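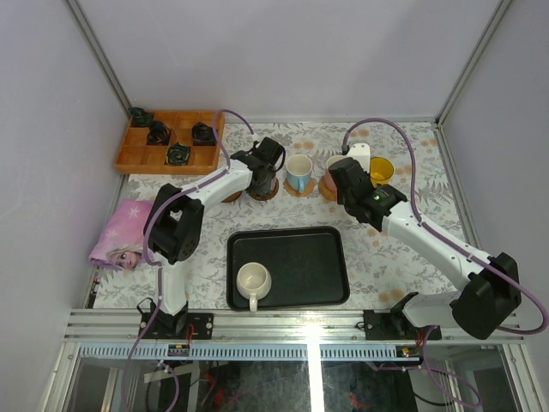
Cork coasters on the flowered tablecloth

Home | Notes | Older posts | About me | Contact

Search this blog Go

A column that flooded and did not tell us

November 8, 2023
Posted by the author in Notes

I promised in my last post to write about the solvent recovery column at Skurkow, and then I did not write for a long time. Now the report is accepted and I am allowed to speak about it in general words. I will leave out the name of the solvent and the product.

The column is a normal packed column. It has two beds of random packing, a kettle at the bottom, and a condenser at the top. It takes a wet solvent from the washing section and gives it back dry enough to use again. It was built before my time and the operating manual has 196 pages, of which I believe the operators use four. The pages they use are very clean photocopies, pinned near the control desk, and the original is in a cupboard in bad condition.

In August the dry solvent began to contain too much water on some nights. In the daytime it was usually good. Everybody had a theory. The first one was the cooling water, the second was the feed composition, and the third was that the night shift was running the reboiler too hard. I did not like the third theory very much. I worked on night shift myself in my first years in this country, and I remember how easy it is to explain a problem with the people who are asleep during the meeting.

The strange thing was the pressure drop. When a packed column begins to flood, the liquid cannot go down against the vapor, it stays in the bed, and the pressure drop should rise quickly. This is in every textbook. Our pressure drop did not rise. On the bad nights it even went down a little. So the first conclusion in the daily log was "no flooding," and it was copied from one day to the next.

I took the data out of the system and made a table with 414 rows, one for each hour that I could trust. I put reboiler steam in one column and pressure drop in another. In the first part of the month, more steam gave more pressure drop, as it should be. Later the points became a cloud. I made a model of the column in Esturance to compare, and the model was quite angry with me. It said the upper bed must be very near to its limit at the steam rate we were using, and that the instrument should read much higher.

My colleague in Olmedo, who has a nearly identical column, asked me a simple question by email: where does the low-pressure tube of the transmitter go? I had to walk and look. The transmitter is at the bottom, near the kettle, where it is comfortable to reach. The tube from the top of the column comes all the way down to it, outside the insulation, and it has no purge gas.

Readers who work with instruments will already see it. Vapor goes into this tube, the night is cooler, and it condenses. The liquid stands in the tube and pushes on the low side of the transmitter. The instrument takes the difference between the bottom and the top, so the standing liquid is subtracted from the true value. A small height of liquid is enough to hide a flooding bed, as the whole range is only some millibar. In the day part of it evaporates again, but slowly, and the reading could need up to 30 minutes after sunrise on the wall before it started to move.

There had been a nitrogen purge on this tube once. The old drawing shows it, with a small rotameter. I found the connection with a plug in it and paint over the plug. Nothing is written about the change in any file I could find, and I looked in many files.

We put the purge back. The first reading afterward was higher than any in my table, and the shift leader called the instrument department to say that I had broken the transmitter. We reduced the steam in small steps until the reading came down, and the water in the product came down also. The feed had to be reduced too, so the column has a little less capacity than people believed. This was not a popular result in the planning office.

I will show this as a poster at the Plisley meeting on separation equipment. The poster abstract was more difficult for me than the work. In my language we make long sentences with the important thing at the end, and the reviewer asked me politely where the result was. It was in the last line. I moved it up.

Some things I still want to check: whether the lower bed was also affected, whether the packing support is damaged from those weeks, and why the top temperature moved so little. For the last one I have an idea about the position of the thermowell, but we cannot open the column before the next shutdown. If you have a tube like this one and your winter is colder than ours, please write to me about how you keep it dry. I am interested also in cases where electric tracing was used in place of a purge.

Older post | Newer post | Back to top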